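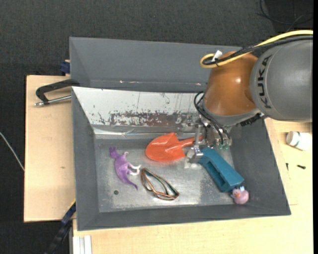 Slide 1. KUKA arm over a gray bin.

Wait for the coats to come off. Thank Elsie Haworth for the introduction, whatever she says in it.

I was asked for "the story of the Buseo Women's Advice Line, but upbeat". I have nine minutes, so you will get the story and we'll see about upbeat.

We opened in December, in a room above a carpet shop, with one telephone and a kettle that belonged to the carpet shop. In the first month we had five calls. Two were for the carpet shop.

(Pause. If they don't laugh, move on quickly.)

The council's view at the time was that there was no need for us, as no women had complained. We asked where they would have complained to. We were told this would be looked into, and I like to think it still is.

Slide 2. Last year: 109 women helped with housing, court papers or a safe lift somewhere. 37 of them came back for a second visit, mostly about money. Say this slowly. Don't do the joke about the photocopier here.

Slide 3. What we got wrong. We put our leaflets in the library, next to the desk where everyone's husband renews his parking permit. Moved them to the ladies' at the bus station. Calls went up within the week. Travex, who run the buses, have since let us put the number on the back of tickets, in a size you can read if you own a jeweller's glass.

Terence Kettle will ask about men. He always does. Answer: yes, they may ring, and yes, they may also donate.

Slide 4. The ask. Evening cover on the phones, two hours a fortnight, training given at Cunico House. Forms are by the urn. Point at the urn.

Leave the number up during questions. Sit down before Elsie starts the raffle.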